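The bus from Hegyi stopped running in August, so that year I walked to the laundry in Hevesley every morning, and every morning I had the same argument in my head with the same person. She was my aunt and she had been dead since the winter. It did not make the argument shorter.

My aunt held that a cloth must be folded in three. First the long side, twice, then the short side, twice, and the corners have to kiss. This was her word. When I was small I thought that corners which did not kiss were unhappy, and I used to open the cupboard in her kitchen to look at the napkins and see if any of them had quarrelled in the night.

At the laundry we folded in four. It was faster, and it fitted the shelves. The owner, a big quiet man who ate his lunch standing, had shown me on my first day. He took a napkin from the heap, and his hands did something, and there was a square. He put it down in front of me and took another. After the fifth he went away, and that was all my training.

We had the contract for a hotel called the Nudel, up the hill. The Nudel sent down up to 700 napkins in a week when there were weddings, and tablecloths which were so long that 2 of us had to carry each one like a sleeping person. I preferred the napkins. A napkin is a thing you can finish. You take it when it is only a ball, you find one corner, and from this corner you can find all the others if you are patient.

I should say that I was not good. I came to that town with a certificate in bookkeeping from a school in Prendoten, and with a language I had learned mostly from the radio. The other women spoke quickly and they laughed before the end of the sentence, so I always arrived after the joke. With the napkins I did not arrive late. They waited on the table for me.

In the third week the owner stopped beside me and looked at my pile. I had been folding in three. I do not know for how long. My hands had gone back to my aunt's kitchen without asking me, and there was a tower of long narrow napkins, each one with its corners kissing, and it leaned a little to the left.

He picked up the top one. He opened it, shook it once and let it fall back on the table in a heap.

"Four," he said.
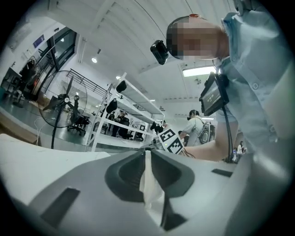 *A white cloth, before the first corner.*

I folded them all again. It took until the light went yellow in the yard, and the other women had already put on their coats. One of them came back from the door. She was the oldest of us, with a bad hip, and she had never said more to me than good morning. She took half of my tower and sat down opposite.

For some minutes we only worked. Then she said, without looking up, "My mother did them in three."

I did not know what to answer, so I said, "Mine was an aunt."

"Did she iron the fold?"

"Never. She said that it makes the cloth tired."

The old woman nodded slowly, as if I had given her the right change. "Mine ironed it," she said. "We all had to stand and watch. If there was a mark, she would wet it and begin from nothing." She pressed a napkin flat with the side of her hand. "I hated her on Sundays. The rest of the week she was all right."

I laughed, and it was only afterwards, when I was putting the piles on the shelf, that I noticed I had laughed at the correct place.

The walk home was dark and I knew it well enough by then. There is a part where the road goes between two walls and you can hear your own shoes. Usually in this part my aunt would ask me what I was doing with my life, folding the napkins of strangers, when she had paid for a certificate. That evening she asked how the woman's mother had ironed, with steam or with a damp towel. I told her I had forgotten to ask. She was annoyed with me as far as the bridge.

I stayed at the laundry for two winters. I learned to fold in four so well that I could do it with my eyes on the window. When the owner found out about the bookkeeping he gave me the invoices too, which I wrote at the end of the table where the cloths were not, and the last one I made out for the hotel had the number 3547. I remember it because I wrote it twice. The first time the seven looked like a one.

On my last day there was a small parcel on my chair, in brown paper. The women pretended to be busy. Inside were six napkins from the Nudel, old ones, with the hems beginning to go, which the hotel had sent back to be cut up for rags. Somebody had mended the hems with white thread. They were folded in three.

I have them still. I use them when people come to eat, and afterwards I wash them and bring them in from the line, and I stand at the table with the first one in my hand, crumpled and smelling of outside. My aunt is at my left and the old woman is at my right. They do not agree about the iron. I look for a corner.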